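Search the guide
Reading time: 2 min

4. Planning your Kudo gripper order

1. List the tasks first, then price one pair of grippers per operator.
2. Allow $1,065 per pair and $591 for spare marker cubes.
3. Add $805 if you need the Kedano charger.

Note – prices exclude freight.
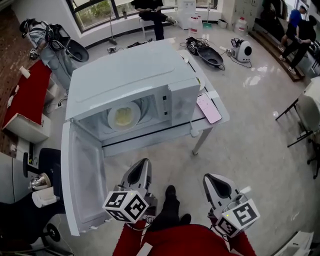
Bench space belongs in the same budget. Measure each appliance with its door open. A microwave with the door swung fully out takes up far more room than its shell, and both grippers have to reach the plate inside.

Caution: hold back 20 per cent for repairs.

Related
Storing marker cubes
Sendurness warranty terms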